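**Grosteck** is a lakeside condominium and cottage community developed by Ruwan Pathirana, and it has long been loved by people who like their winters snowy and their kitchens warm. The first phase opened one April with 40 homes, and more followed up the hill.

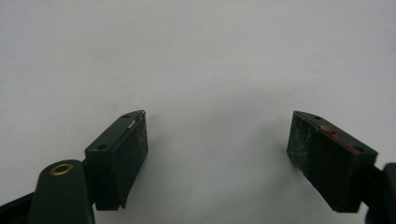 ## Layout and homes

There are three clusters, named Kuso, Fada and Sultana, each with its own little path down to the water. Most units run from 700 to 800 square feet (snug, but with a good deep porch), and the architect, Evaristo Tedesco, gave every one of them a mudroom big enough for skis, boots and a wet dog or two.

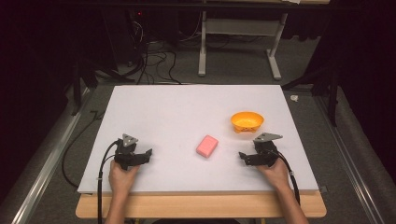
Sultana, the highest of the three, also has the longest view, and its homes have tended to sell first. The ski trail begins just over 100 yards from its last porch.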